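Desk Nook Safety Check
Home Office Walk-Through, November
Avance rental, Unit 6

I do this one twice a year with a mug of coffee and the flashlight from the kitchen drawer. The form comes from Jurnness, our renters insurance people, and they only want the boxes. The comments are all me, so feel free to skip them (my sister does).

OUTLETS AND CORDS

Outlet plates tight to the wall: OK
Pushed on both with my thumb. No wiggle. I still like the dark grey plate, even though it shows every speck of dust.

Plugs fully seated: OK
Took two tries on the adapter over on the right. It likes to feel like it's in when it isn't, so I give it a proper shove now.

Plates or adapters warm to the touch: NO
Checked at 4 in the afternoon after everything had been on since breakfast. Cool as anything.

Cords frayed, pinched or stapled: NO
Ran each one through my fingers. One of the thin ones has a kink near the plug end that wasn't there in spring. Not split, but I've put it down to look at again.

Cords clear of knees and chair: OK, WITH A NOTE
They hang loose down the wall, and I'd love them in a cord channel. I bought one from Dresero last winter and it's still in its wrapper in the hall closet! Putting it up goes on the list, again.

Total load on one outlet: OK
I added up the little labels on everything plugged in on the busy side and got 288 watts, far less than I'd guessed.

DESK SURFACE

Desk level and steady: OK
Leaned on the front edge with both hands. Nothing creaked.

Liquids stored away from electrical items: FAIL
Okay, so the detergent. The big blue bottle lives at the back left of the desk and I know perfectly well that it shouldn't. The cap was on tight and I found no drips under it, but a bottle that size going over next to anything with a cord is just what this line is for. It needs a shelf of its own, low down, and I'm writing that here so I can't pretend I forgot.

Mouse and pad: OK
Pad lies flat, no curled corners to catch a sleeve. Mouse is wireless, so that's one less cord to fuss over, hooray. I opened the battery door and the contacts were clean.

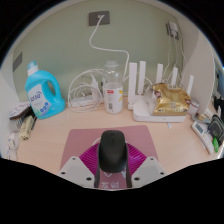 Nook desk with the mouse on its pink 发财 pad, detergent at back left, both wall outlets above.

COMFORT AND AIR

Room to move the mouse without hitting anything: OK
Plenty, as long as I don't let the mail pile up.

Air moving in the nook: FAIR
It's recessed, so it gets stuffy by evening. I set the Arai fan in the doorway for an hour and that sorted it out.

SCORE AND FOLLOW-UP

95 out of 100, by the form's own math. The detergent cost me the whole five points, and fair enough.

To do before spring:
Move the detergent to a low shelf
Put up the cord channel
Look at the kinked cord again and replace it if it's worse
Dust the grey plate (dry cloth only)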